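Vototia
2020-09-25

1/ Some notes on teaching by hand, now that the Kelard set is finished. We recorded 2,732 demonstrations with hand-held grippers. No arm involved until the training was done.

2/ Before that we did it all by remote control. Bravo was the name of that rig. You sat at a desk and drove the arm with a pair of handles. It worked, but every pick was slow and people got tired of it fast.

3/ Bravo gave us almost 1,000 usable runs between April and the summer break. With the hand-held tools we passed that in a much shorter stretch.

4/ The downside is that a hand does things an arm can't. People twist the wrist too far or come in from under the object. The arm has joint limits, so those runs get thrown out later.

5/ What helped: slow down before closing the jaws, and keep the cube on top where a camera can see it. If the markers are hidden for long we lose the position and the run is no good.

6/ Picking from soft surfaces is harder to teach than picking from a table. The object sinks a little and tips when you touch one side. We recorded 200 extra runs just for that and will probably need more.

7/ I still use remote control for corrections. When the arm gets stuck, I take over, finish the pick and save that part. Both kinds of data go into Mandilell, our training code, with a tag saying which is which.

8/ Last one. Gripping a cylinder near its end is on the list for the next round.
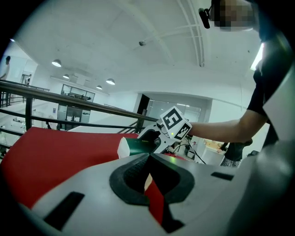 Robotics › Teaching by demonstration

Green cylinder on the red cushion, jaw around one end. The bold black-and-white patterns on the cube are the markers from post 5.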